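How I started to write down the history of our street

I came to Grundham for work and I planned to stay two years. This is a thing many people say, I think, and then they buy a house. My house is on the old mill side of the river, where the streets are narrow and the front doors open almost directly onto the sidewalk. For a long time I knew nothing about it except the price.

What changed this was a piece of paper. When I took up the carpet on the stairs, I found under it several sheets of newspaper, put there by somebody to stop the dust. Most of it was advertisements. But one sheet had a short notice about the closing of the Varnix factory, and it gave the number of workers who would lose their jobs: 699. I read this sitting on the stairs with the knife still in my hand. I had walked past the empty lot at the end of our street every morning and I did not know that a factory had stood there.

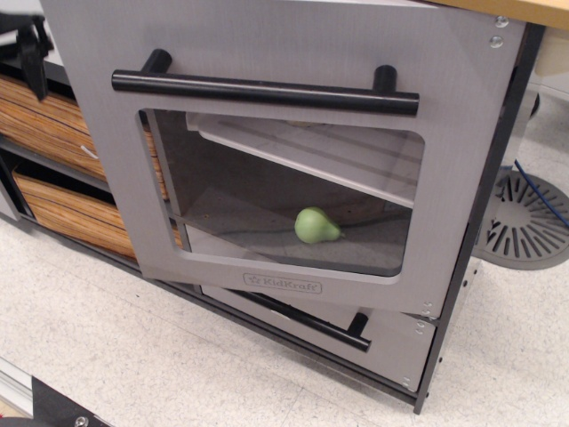 So I went to the library on a Tuesday evening, because on that day they stay open until eight. The local history section is one shelf and one gray metal cabinet. On the shelf there is a good book about the churches, a thin book about the flood, and a school anniversary booklet. About Varnix there was almost nothing. The woman at the desk told me that the company made enamel and varnish for stoves and bathtubs, and that her aunt had worked in the packing room. She said it as if I should know this already. I wrote it on the back of my bus ticket, and that ticket is now the first item in my collection.

I should say that I have no training in history. I work with invoices. In my first language I was an average student of this subject, and in English I still have to look up words like "easement" and "grantee." But it happens that the person who reads old property records needs mostly patience, and invoices have given me a lot of that.

The county records office is the best place I have found. You ask for the deed book, you sit at a long table, and you go backward from your own name. Each deed tells you in which book to look for the one before it. My house went back quickly at first, then there was a gap, and I lost one full month on it. The reason was only a spelling. The family who owned the house for the longest time was called Lazarević, and the clerks wrote this name in every possible way. In one book it is Lazarevich, in another Lasarevic, and in one it begins with the letter S. When you have a foreign name yourself, you are not so surprised by this. I have a library card with my own name wrong on it, and I never corrected it.

After that I learned to search by the lot number and leave the names for later. Our lot is 141. With the number I could follow the house through all of the books, and then I could do the same with the neighbors. I found that the first houses in the row were sold by one builder in the same spring, and that several of the buyers gave Varnix as their employer. The street was not officially a company street, but in practice it must have been close to one.

Now I try to talk to people, and this is harder for me than the books. I am afraid of making mistakes when I speak, and old people sometimes do not hear well, so we are a difficult pair. I prepare my questions on paper. The question "What do you remember about the factory?" gives a short answer, usually "the smell." The question "What did you have in the kitchen?" gives an hour. People remember the stove, who was allowed to touch it, where the matches were kept. One neighbor drew me a plan of her parents' kitchen with the table, the sink and the door to the yard, and then she took the pen again and added the coal bucket.

I also learned to let the recorder run after we have finished. I use a small free program called Julleo, which turns the recording into text. It does not like the accent of this region and it does not like mine, so I correct everything by hand. It is slow, but when I correct the text I hear things that I missed at the table. In one recording a man says very quietly, while he puts on his coat, that his father walked to work at Varnix on the day after it closed, because he did not know where else to go at that time of the morning. I had not heard it at all. 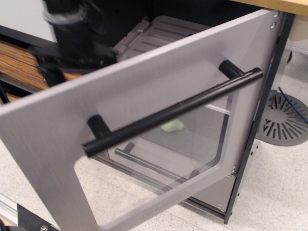 The kitchens interest me most at this moment, because in them the factory and the houses come together. Some workers could buy stoves with small faults in the enamel for a low price, and so the same stove stood in many kitchens of our street. Everybody describes the oven door. It was heavy, it opened downward, and it had no window, so you were not allowed to look at the cake until your mother said so. Today even a toy oven has a clear pane in the door and a long black bar for a handle, and a child can look inside as often as he wants. One woman told me that she burned her wrist on that door at five years old, and she could still show me the exact place.

I would like very much to find one of these stoves. I have asked at the scrap yard and in the two antique stores on the main road, without luck. They were too heavy to keep, one of the owners told me, and everybody was happy to see them go. If there is one in a cellar somewhere in Grundham, I will come and look at it on any evening, and I will bring my own flashlight.

There is also the question of what to do with all of this. At the moment I have two folders, one for the deeds and one for the conversations, and a shoebox for the things that do not fit. The library has offered to put copies in the gray cabinet. I said yes, but I want to check the translations first. Some of the Lazarević letters, which a granddaughter lent me, are in a language that is a cousin of mine but not the same, and I can understand maybe every third sentence. The rest I have to guess, and guessing is not good enough for a cabinet.

A few readers asked me how to begin with their own house. Go to the records office with your own deed in your hand and ask for the book before it. Take a pencil, as they do not allow pens at the table. Write down the book and page number each time, also when you are sure that you will remember. I did not do this in the first weeks and I had to order the same four books again, and the clerk was polite about it.

Next I want to find out about the empty lot. It has been sold again, I heard, and there is a new fence. Along the back side you can still see a low line of bricks in the grass, and I would like to measure it before the ground is too wet. In the newspaper from my stairs there is also half of a photograph, with the factory gate on it and the beginning of a row of people. The other half must have been on the next sheet, and I have not taken up the carpet in the hall yet.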